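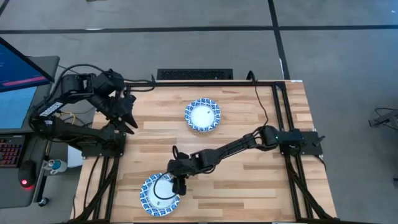 Ask anyone selling a household robot when it will do the dishes and the answer is soon. I have been hearing soon for long enough that I now ask a different question: how many plates, and who was standing next to it?

At Bollier, a small firm that has spent 3 years on kitchen chores, Oksana Prokopenko gave me a straight answer. Her two-armed setup moves a plate from one spot to another and stacks it on a second one. In December the team ran that job 200 times with no one stepping in, and it came out right in 56 of them.

"People want me to say it's nearly there," she said. "It picks up a plate. A dinner plate is thin, it's slick, and it sits flat on the table, so you have to get under the rim without shoving it away. My kids could do it at four."

A stack of two is still a long way from a sink. Nothing in the test was greasy. There were no forks, no mug with an inch of cold coffee in it, no toddler.

Wai-kit Tam, who runs the dish room at a hotel laundry and catering company called Hernidetti, has sat through 4 sales pitches and bought nothing. His crew clears a rack in the time one of the demo arms took to line itself up. "Bring it on a Saturday night," he told the last salesman, who said he'd check.

Prokopenko's next goal is a bowl. She wouldn't give me a date for it, and I trusted her more for that.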